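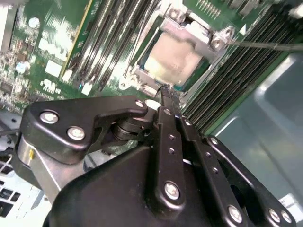

Photo: Fikri Nair / Poruno

28/1 product notes: Hosach board-service gripper

Poruno has added the Hosach two-finger gripper to its rental list for server refurbishing. The parallel fingers are long and narrow, with a column of small holes down each, and they can pick up a small part at the edge of a CPU socket bracket with memory slots on both sides. The linkages are black plate, bolted throughout.

Hosach rates the grip at up to 18 newtons. Changing the finger set takes two hex keys and no recalibration. The kit ships with eight spare pads in a grey case. Cable routing at the wrist is awkward on older arms, and the manual covers it poorly.

Rentals start in December through the Clistden depot.

Print this item
E-mail this item

Related items
Khoo torque driver: firmware notes
Clistden depot: new pickup hours
Choosing finger pads for board work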